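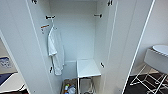 About Druver

Druver is a small company that looks after wardrobes. We plan them, we fit them, we repair them, and we help people to put their things inside in a way that still works after one year. Our workshop is in Cornmont, and most of our customers live in the town or in the villages near it. We also work for guest houses and small hotels, where a wardrobe is opened by a new person almost every night and has a hard life.

How we began

The company began with repairs only. People called us when a door did not close any more or when a hook came out of the wall of the cabinet. We went with a toolbox, we changed the hinge, and we went home. After some time we noticed that the same houses called again. The hinge was good, but the wardrobe was used in a wrong way: too many heavy coats on one hook, boxes pressed against the door, shelves where the owner needed hanging space. So we started to ask questions before we opened the toolbox, and this is still how we work.

Until today we have repaired or fitted 1,312 wardrobes. We keep a paper card for each one, with the inside measures, the type of hinge and the color of the panels. If you call us after many years, we will find your card.

What we do

Our work has 4 parts.

Planning. We come to your home, measure the room and look at what you want to store. Please do not tidy up before our visit. We need to see the real quantity of clothes, shoes, bags and bed linen.

Fitting. We build cabinets from panels that are cut in our workshop, and we also put together cabinets that you bought somewhere else. We fix every tall cabinet to the wall. This we do always, also when the customer says that it stands very well without.

Repair. Hinges, hooks, rails, doors that hang down on one side, back walls that became loose. For small repairs we can often come in the same week.

Putting in order. We empty the wardrobe together with you, clean it and fill it again. You decide what stays. We do not throw away anything and we do not give opinions about your sweaters.

How we think about the inside of a wardrobe

Many people want shelves from the bottom to the top. We understand this, a shelf looks useful. But a long bathrobe or a coat needs a free height, and when it must be folded onto a shelf every evening, it will soon live on a chair. For this reason we like to leave one tall part of the cabinet open, with only hooks on the sides. A double hook in black metal takes a bathrobe very well by its loop. On the opposite wall, at the same height, we like to put a second hook and leave it free. A guest who arrives with a jacket will be thankful, and also the family finds a use for it.

The hooks should be placed high enough that the hem of the longest robe hangs free above the things on the floor of the cabinet. We measure with the real robe in the hand. A number from a catalog does not help much here, as robes are very different in length.

On the floor of the cabinet there is often space that gets lost. A small table with thin metal legs can stand there, to the side, under the empty hook. On its flat top you can put a folded towel or a bag, and you can take it out when you need a table in the room. We started to propose this to our guest house customers, and now private customers ask for it too. It must be light enough to lift with one hand.

About colors we are quite simple people. Inside, we recommend white or a very pale gray, as you find your things more easily. For the outside you can choose what you like. White doors with black hinges and black hooks are the combination we fit most often. Some customers add a small hook of another color on the inner side of a door, for a belt or a scarf, and we find this a nice idea. Please only do not hang heavy things on a door.

The Lashari program

Lashari is the name of our service for guest houses and hotels. Two times in a year we visit every room, open each wardrobe completely, and check the hinges, the hooks and the fixing to the wall. Small problems we repair at once. For bigger ones we write a short report with a price. At the moment 1,281 wardrobes are in the program. The owners receive a list by room number, so the cleaning team also knows what was done.

Our workshop

The workshop is in the Studside building in Cornmont, behind the bus station, on the ground floor. We have there a panel saw, a long table for assembling and a store with more than 4,000 hinges, many of them of types that are no longer made. If you look for an old hinge, bring the broken one with you, please, and if possible also the screws. In the front room you can open and close our sample cabinets and try the height of the hooks. Bring your own coat or robe for this.

We are open in the morning from 8 to 12 and in the afternoon from 1:30 to 5. In December we close earlier, at 4. Parking is possible in front of the gate, but please leave the left side free for deliveries.

Working with us

From time to time we look for people who like careful work with wood panels and metal parts. You do not need a diploma. You should be able to lift, to read a drawing and to be polite in other people's bedrooms. We train you in the workshop first and later at customers' homes, always together with an experienced colleague. Several languages are spoken in our team, and English is the one we use with each other.

Contact

The best way is to come to the workshop or to use the contact form on this website. For repairs, write us please how high and how wide the cabinet is, how many doors it has, and on which side the problem is. We answer in two working days.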